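Guidance on household items and surfaces during hand-demonstration recording

Community Help > Robotics and Automation > Standards and Good Practice
Posted by Shoshana Halvorsen

Our department is preparing a written procedure for recording manual tasks that will later be used to train a robot arm. The work is done in a shared room at our Graststead building, on ordinary tables, with a sensor glove and a hand-held gripper tool. The objects are common household goods. The present session uses a teal plastic item, a roll of paper towels and a cloth, with a marker cube placed beside the glove.

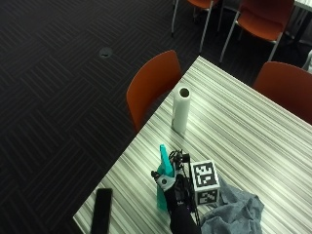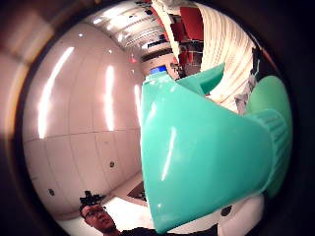

The draft procedure is 28 pages long and was adapted from one written for a fixed robot cell. Much of it concerns fencing, interlocks and emergency stops, and I am not certain how much of that should be retained when a person is doing the moving. I would be grateful for advice on three points. First, which parts of a conventional risk assessment should still be completed for sessions of this kind? Second, should the type of tabletop be restricted? Some of our tables have a striped finish, and a reviewer has asked whether patterned surfaces ought to be prohibited. Third, what should be written down at the start of each session so that the recordings remain usable by another team?

The procedure is due for internal approval in May.

Rafferty Ridgeway

The risk assessment should be retained, but it should be rewritten for the task. A document prepared for a guarded cell will lead your operators to sign for controls that do not exist in the room, and this is a more serious fault than a short document would be.

For hand-demonstration work, our own assessment covers the following matters.

Cables. All cables on the glove must be secured to the hand or sleeve before recording starts. The operator should be able to extend the arm fully without any cable catching on a chair or a table edge.

Head-worn equipment. The operator must be able to remove it with one hand. Sessions are limited in length and a rest period is entered in the log. The operator remains at the table while wearing it and does not walk about the room.

Contents of objects. Bottles and sprayers are to be emptied, rinsed and filled with plain water if weight is required. Original cleaning products are not permitted, even when sealed.

Hygiene. Gloves used by more than one person are worn over a thin liner, and the liner is changed between operators.

Consent. Any person who may come within view of a camera, including a colleague who is only assisting, must sign the recording notice beforehand. A notice on the door is not sufficient. Where consent is withdrawn, the affected recordings must be located and removed, so the log should state who was present.

Interlocks and emergency stops belong in the separate procedure for playback on the robot arm. I would remove them from this one and place a cross-reference on the first page.

As to tabletops, I would not prohibit patterns. Record the surface and move on.

Minoru Nishimura

I agree with most of the reply by Rafferty Ridgeway, although "record the surface and move on" is too brief for a written standard. We reviewed 3782 recordings made under the Cudix procedure and accepted 3542 of them. Most of the rejected recordings had no fault in the movement itself. The marker had been covered by the operator's arm or by a piece of cloth, or the calibration entry was missing.

I would therefore add a rule on markers. At least one marker face must remain in clear view of the fixed camera at all times, and soft items such as cloths should be kept a hand's width away from it. If a marker is moved during a session, recording stops and calibration is repeated.

The session sheet should contain the room, the table, the operator's code, the glove and gripper numbers, the lighting condition, the objects by item number, and the time of the last calibration. Please do not allow free-text object names. We had one item entered under nearly 28 spellings before a list was issued.

Tainá Figueiredo

We just use the same table every time and have not had problems. I believe Galli has a template for the session sheet, but I do not know whether it is current.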